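Household Machines Evening, Clircombe Hall, April
Minutes taken by Huguette Charbonneau

We got going just after seven, with 14 chairs out and most of them used, which beats last time! Caoimhe Breathnach was in the chair. The last minutes went through with one fix (I had spelled Trultville wrong, sorry).

1. Can they do laundry yet?
Caoimhe opened with the question we keep circling back to – would any of us let a machine loose on the clothes pile? She thinks folding a towel on a bare table is pretty much there. A black knit on a soft comforter is another story, with the cloth bunching up wherever you pinch it and the bed giving way underneath.

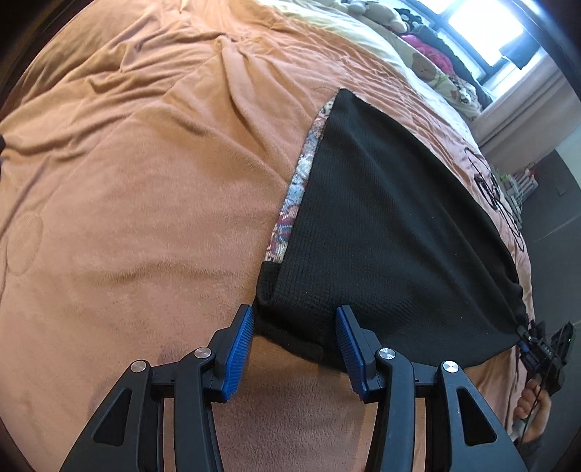

I said my own trouble with knits is finding the edge in the first place, and I've had fifty years of practice. The Orstead people want to hear from us which chores we'd hand over first. Clothes won easily, then dishes. I spoke up for bathtubs and got no support at all.

2. The Bepari figures
Caoimhe read out the numbers from the Bepari home trial. They logged 2,213 tries at picking up and folding clothes, and 137 of those needed a person to step in. That sounded great to me until she explained that a "fold" in their count can be a single fold, so a finished sweater might be several tries. We had a long back and forth over whether that's fair. I say it isn't, and I'd like that written down, so I'm writing it down.

We also talked about grip. A thick roll of knit is easy enough to grab, but then you have to know which part of the garment you've got, and on a bed full of blankets and toys that's a lot to sort out.

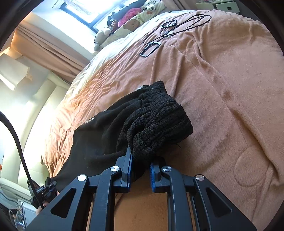
Item 2: black garment on the peach blanket, knitted part held in the gripper.

3. Shop floor
Short one. Trultville is looking at machines for restocking shelves overnight. Caoimhe will ask if 2 of us can visit and stay more than 4 hours this time, as the last tour was a real rush.

4. Anything else
The coffee urn leaks. I'm bringing my own next month.

Finished at ten to nine.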